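How to clean a matte white tabletop

White tables show everything, and I've ruined one already. My routine takes 2 cloths and a drop of dish soap.
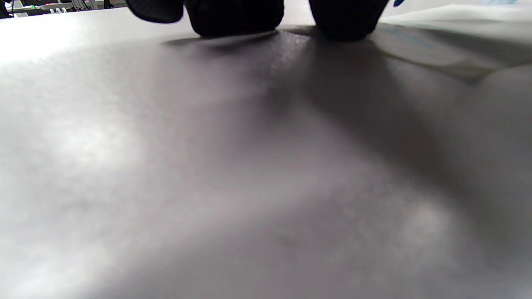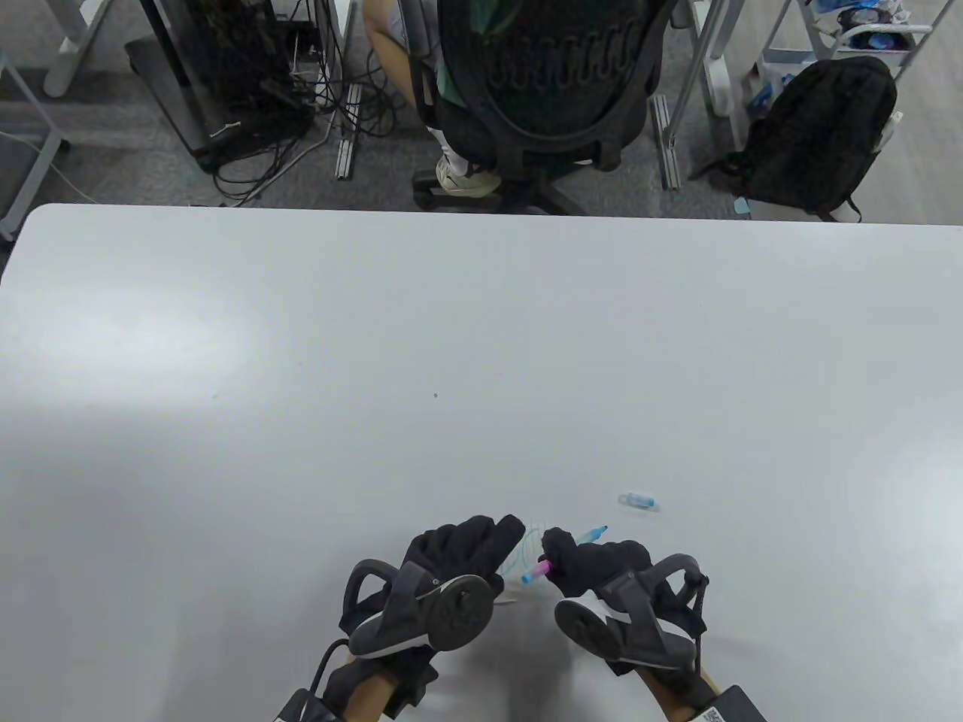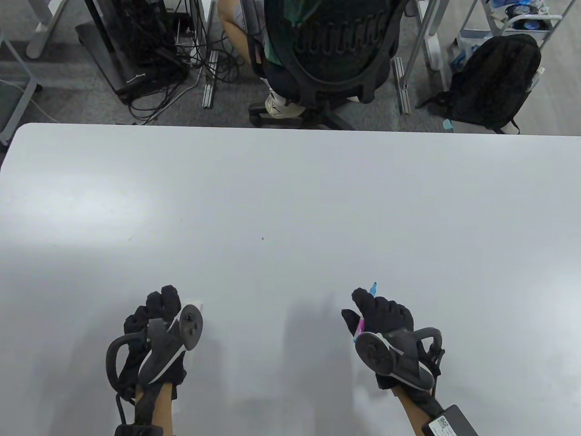

By Odette Delorme – 19 Nov 2023

Start dry! Wipe all the crumbs off first, or you'll just grind them in. Then add the soap to a bowl of warm water, wring the cloth out hard and go with long strokes, edge to edge.

For coffee rings I make a baking soda paste, leave it on for a few minutes and rinse – no scrubbing, please, it leaves shiny patches. Finish with the dry cloth. Pen marks are another story, so test any alcohol underneath first.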